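Notice to Ground Crew

The memorandum was dated 1/23/25 and addressed to all ramp staff of Cendach Air Services at Hotolcombe.

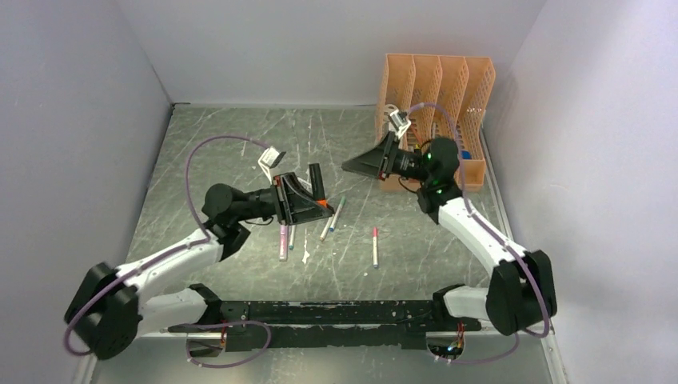 It stated that the company regretted the shortage of qualified personnel, that recruitment for the summer schedule would begin in March, and that until then the night shift would consist of four persons. It was signed by Ainhoa Requena, Director of Station Operations.

Remedios Paredes read it twice and pinned it beside the de-icing roster. She had served the station through two changes of ownership and had trained nearly 40 of the people who had since left it.

At 11:45 p.m. the freight service from Gallardo was reported inbound with 500 crates of seed potatoes. The shift assembled at Stand 6. Mr. Miranda took the chocks. Mr. Cuesta took the belt loader. The fourth member, Demetrio Aguirre, had been employed for nine days and was not yet permitted to drive.

"What may I do?" he inquired.

"You may marshal," said Mrs. Paredes, and she handed him the wands.

He walked out to the mark. The aircraft turned off the taxiway – larger than it had appeared from the break room – and its lights came up over him. He raised both arms as the manual required. The captain followed his signals without hesitation, and the nose wheel stopped a hand's width short of the line.

Mrs. Paredes entered the arrival in the log. Under Remarks she wrote: Marshaled by D. Aguirre. Then she went out to help with the potatoes.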